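Which boots for the Wirik Track with a full pack?

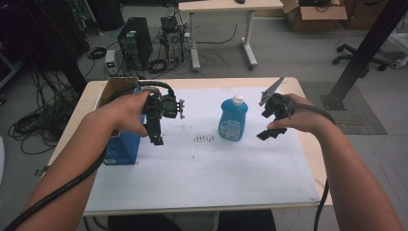 Clascombe Bushwalking Club — Members' Help Pages

Tayla Rakena
Hi all, I'm hoping someone has done the Wirik Track lately. My cousin and I are booked in for three days over the long weekend and I'm going back and forth on footwear. I've got an old pair of leather boots that have been very good to me (but they weigh a tonne by the afternoon), and some newish trail runners I've only worn on day walks. My pack will be on the heavy side, as I'm carrying the tent. I've also got one slightly dodgy ankle from netball, if that changes anything. Would you go with the boots?

Gert Kruger
Boots. Done it in January, rocks everywhere.

Yung-ching Hsiao
Hello Tayla, lovely walk, you'll have a great time! I'd lean towards the boots too, mostly on account of the ankle and the tent. The first day is easy going along the river and you'll be cursing them by lunch, I won't pretend otherwise, but the descent off Costigan Saddle is steep and loose, and that's where I was very glad of something stiff underfoot. Wear them around the neighbourhood a few times first, even if they're old favourites — mine had shrunk or my feet had grown, and I got two beautiful blisters before the first hut. Take the runners for camp if you can spare the room.

Babatunde Ojo
I did it in trail runners and was fine, but I had a light pack and poles. The creek below the saddle can be over your ankles after rain, and leather takes forever to dry, so pack extra socks whichever way you go. Ring the ranger's office about the creek before you leave.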